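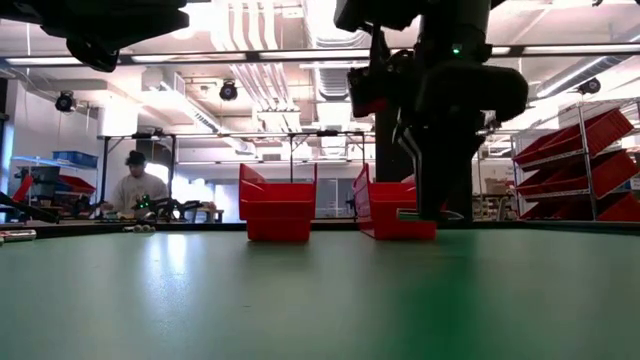
Wednesday, March 13, 2019
Sorting day

Got the two red bins up on the green table by eight and left a gap between them. I used to push them together and things went down the crack in the middle, onto the table behind, and I would find them a week later. With the gap I can get a hand in. The right one never ends up straight. I turned it a bit toward me in the morning and left it that way.

The job was batteries again. The ones from the October collection have been sitting in the Baveo crates under the stairs all winter and I wanted them gone before the next lot comes. Left bin for the dead ones, right bin for anything that still reads over the line on the tester. It is slow work but not hard. Tip out a handful, check, drop, next handful.

The Keline tester acted up before ten. It showed full for everything, including one I knew was dead because I had marked it with a pen. I changed its own battery and it was fine after that. I had to redo the handfuls I had already done, so there went most of an hour.

Lunch was leftover rice and a boiled egg. Cold in the room until after noon, when the sun gets around to the side windows. I kept my jacket on.

After lunch I wrote up the numbers. 1,296 went through for the whole of last season and 1,994 so far in this one, with the under-stairs crates still not finished. I checked the second figure twice against the notebook. The notebook is nearly full, 7 pages left, and the store in town has stopped carrying that kind. I might order from Holub, but they want a minimum order and I don't need 200 notebooks.

Things to remember for next time:

Tape the ends on the square ones before they go in a bin. I forgot with the first few today and had to fish them out.

Leaky ones go in the glass jar, not in either bin. Gloves are in the second drawer now. I moved them out of the first because the drawer sticks.

Wipe the table at the end, and do the black rim too. Grit collects along the inside of it and the small batteries pick it up when they roll there. They always roll there. It does stop them going over the far side, so I can't complain about the rim.

Don't fill the bins past halfway. Plastic or not, they get heavy, and I felt the last one in my back all through the drive home. I stopped for gas and bread.

Supper was soup from the freezer, the bean one. It needed salt. I called Jukadum about the pickup and got the recording, which said to leave a message, so I left one. If they don't call back by Friday I will drive the dead ones over myself. The trunk needs clearing out first. There is still a bag of sand in there from the ice in January, and the folding chairs.

I read for a while but my eyes were tired from looking at small print on small things all day. The date codes are the worst of it, gray on silver, and half of them are rubbed. I should bring the desk lamp from the spare room tomorrow. I have said that before and then walked out of the house without it, so I have put it by the front door with my shoes.

Rain started a little after nine. Windows are shut. Bed early.

3 comments
Share this post: 2 shares

This site uses cookies to remember your settings. By continuing to read you accept their use.

Back to top | Contact | Copyright 2019, all rights reserved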